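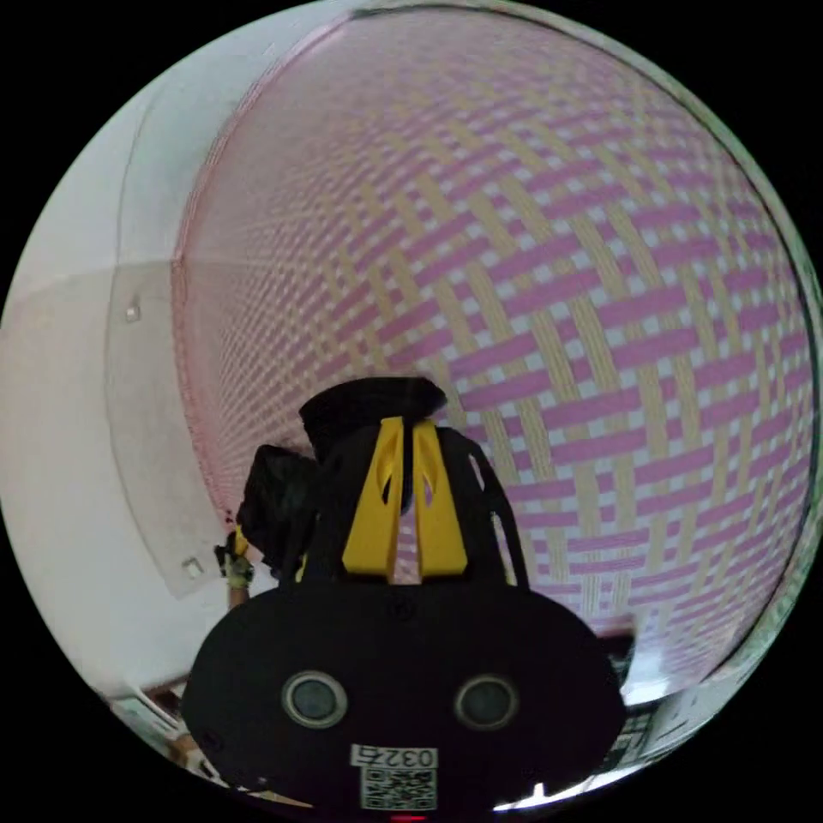 Li-hua Lo thinks the woven mats were the wrong purchase, and wants that in the report before anyone reads the good news. A mat is a fine thing to have in a bedroom, she told us after the last visit, but it gives you nowhere to put a shirt. We agree with about half of that.

Unero Fund, Household Storage Grant
Progress report from the Rilthorpe office
Dec 12, 2023

Where the money stands

The grant was $1,455. Some $400 went to the mats, and that includes delivery from Naqvi, which we had understood to be free. The rest is split between the shelf repairs and the paid tidying hours. The hours are nearly used up. The shelf money is mostly unspent, and we would like to talk about that before the final payment.

What was promised

Our proposal said that in 10 weeks the household would have a regular place for dark clothes, a regular place for bedding, and a habit of putting each where it belongs. The first two were supposed to be easy. The third was written by someone with more faith in storage than we have now.

The mats

The pink and cream weave was chosen by the household from the Jelterier catalog. It brightens the room, and everyone there seems to like it. We have no complaint about the looks. Our doubts are about the claim in the catalog that a woven surface "keeps textiles fresh." We asked the supplier what that was based on and got a second copy of the catalog. Please don't let that phrase into the annual summary.

The gaps between the strips do pick up lint from dark fabric. Wiping them down is a slow job with a damp cloth, and it isn't in the tidying hours we budgeted for.

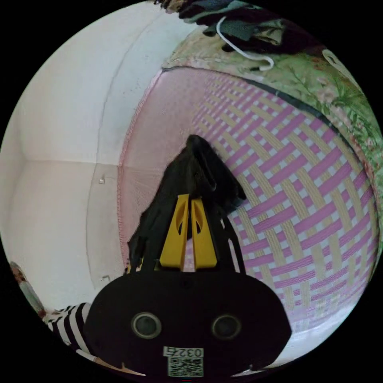
Black fabric in front of the pink, cream and white weave, with the floral fabric above.

Bedding

Bedding is the part that has gone best. The household agreed early on that flowered and light-colored covers would be kept away from the black items, and by their own account they have mostly stuck to it. We'd give the credit to the household here. They were already doing something close to it before the grant, and I'm not comfortable reporting an old habit as a result.

Dark clothes

The dark clothes have been harder. The tidying plan says to take up each piece, shake it out, look at it and decide where it goes. Written down, that sounds like nothing. In practice a soft black garment is hard to tell from the next one until it has been opened up, and people get tired of opening things up. The plan allowed the same time for a black top as for a pillowcase. Whoever set that figure – it was me – had not tried it.

We have asked helpers to handle one item at a time and to wear gloves if they find the lint unpleasant. Masks are up to them.

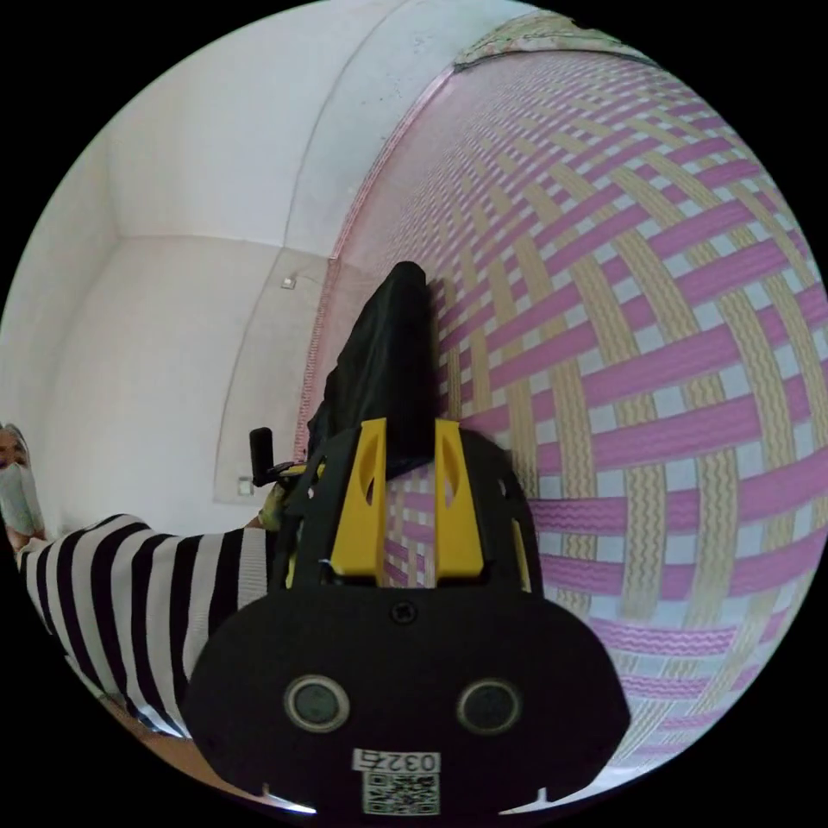
One black item held up at the mat, striped sleeve and pale green glove at left.

Li-hua Lo suggested dropping the one-at-a-time rule and sorting by the armful. She tried it on two visits. It was quicker, but the household then spent the evening looking for a particular pair of pants, so I don't count the saving as real. She disagrees, and her notes are attached in full.

Shelves

We budgeted for shelf repairs on the assumption that more usable shelf would mean less in the heap. I am no longer sure. Small things go up on a ledge and stay there. Large soft things, jeans above all, end up wherever there is room at hand height. Repairing more ledge may just give the small things more company. 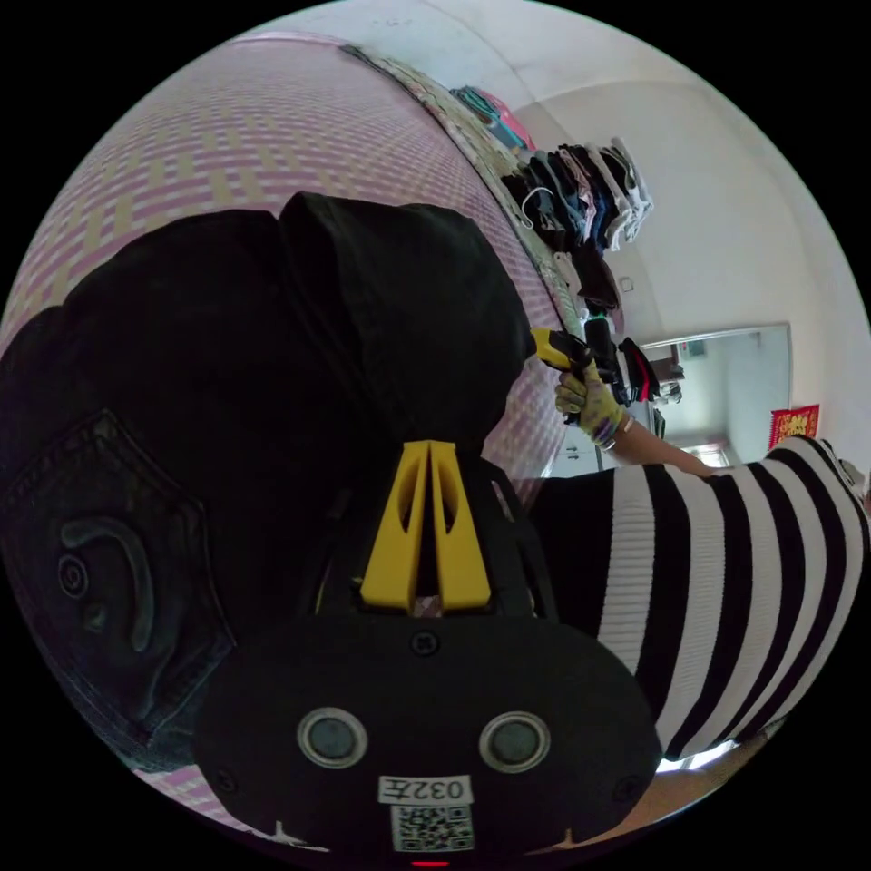
Black fabric beside dark denim, with pink and teal items on the ledge along the top.

What we are asking for

Permission to move the shelf money into tidying hours through the end of December, at the same hourly rate. If Unero would prefer to see the shelves done as written, we will do them, but we'd want the final report to say that we advised against it.

We are not asking for more mats. Naqvi has offered us a discount on a second set and we have said no for now.

Still open: the delivery charge, which we are disputing, and the household's request for a hook behind the door. The hook was not in the proposal. It would cost very little, and I suspect it would get more use than anything listed above.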